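Operations > Data Collection > Station Checks > Handheld Gripper, Tabletop

Filed under: Checklists, Collection Floor

Handheld gripper station: pre-session inspection with comments

Site: Balport
Task set: Medrano (small storage, drawers open and close)
Inspected by: Jade Rowbotham
Date: 7 Feb 2022

Mark each line OK, FIX or HOLD. FIX means the session can go ahead and the item gets repaired at the next break. HOLD means no recording until a second person has looked at it. Write comments in full enough that the next shift can follow them.

1. Work area

1.1 Walkway behind the operator clear: OK
1.2 Table stable, does not rock when leaned on: OK
1.3 Power and data leads off the floor: OK. The Grurnari lead was retaped this morning. The old tape had lifted at one end.
1.4 Tabletop wiped and free of grit: FIX. Small specks keep turning up on the white top. They don't hurt anyone, but they show up in the recordings, and on a white table they show up a lot. Wipe before every block, and use the lint-free cloth from the Dakine bin. Paper towel leaves fibers.
1.5 Lighting even across the work area: FIX. There is a soft gray shadow near the drawer unit. We do want some variety in the lighting, so this is allowed, but enter it in the session notes so the examples can be sorted later.

2. Gripper

2.1 Frame and handle free of cracks: OK
2.2 Trigger returns fully when released: OK. Slightly stiff for the first few squeezes, then fine.
2.3 Finger blocks tight on their arms, no wobble: OK. Checked by hand, both sides. Do not overtighten. The Dakine blocks strip easily and we are down to 6 spares.
2.4 Pad lining sound on both fingers: FIX. Edges of the lining are worn on the left pad and there is a loose thread hanging from its lower inner edge. The right pad has a small nick near the top. Trim the thread with scissors. Don't pull it, the last one that was pulled took a strip of lining off with it.
2.5 Fingers open and close without rubbing: OK

The pad lining gets its own line because it changes how things are gripped. Every example we record teaches the model what a good grasp looks like, and a pad that slips makes the operator squeeze harder or go in at a different angle. After a few hundred episodes that becomes a habit in the data. In November we lost 500 episodes from the Medrano set over this and had to record them again.
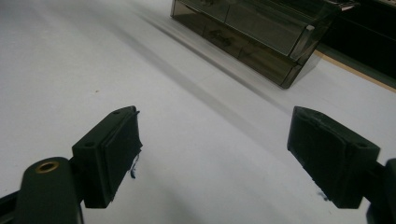
The rule since then is to change both pads together at 1,000 cycles, or sooner if the lining lifts away from the block. Fraying at the edge alone is a FIX. Bare block showing through on the gripping face is a HOLD. If one side is worn and the other looks good, change both anyway and put the better one in the practice box.

3. Objects

3.1 Drawer unit free of chips and sharp corners: OK. Run a gloved finger along the ends, where the side panels come to a point.
3.2 Drawers slide without sticking: OK
3.3 Unit stays put when a drawer is pulled: FIX. It creeps toward the operator if the pull is quick. Slow the pull down. No putty under it for this set, the reviewers want it free standing.
3.4 Nothing sharp, heavy or breakable in the drawers: OK

4. Operator

4.1 Sleeves clear of the fingers, hair tied back: OK
4.2 Wrist strap worn: OK
4.3 Break taken after every 13 episodes: OK. This was being skipped on the late shift. Two people reported sore thumbs. The recording screen now shows a reminder, and closing the reminder does not count as a break.
4.4 Operator knows how to flag a bad take: OK. Flag it, don't delete it. Failed grasps are useful if they are labeled as failed.

5. Recording

5.1 Lens clean: OK
5.2 Fingers in view when fully open: OK
5.3 Test clip recorded and played back: OK
5.4 Storage space checked: FIX. Enough for today. Grurnari drive needs to be emptied before the next set is started.

Result: cleared to record, five FIX items open (1.4, 1.5, 2.4, 3.3, 5.4), no HOLD items.

New pads are in the second bin under the Medrano label. Whoever fits them should reset the cycle count and initial the card.

J. Rowbotham

Contact the Balport collection desk | Printable version | Back to top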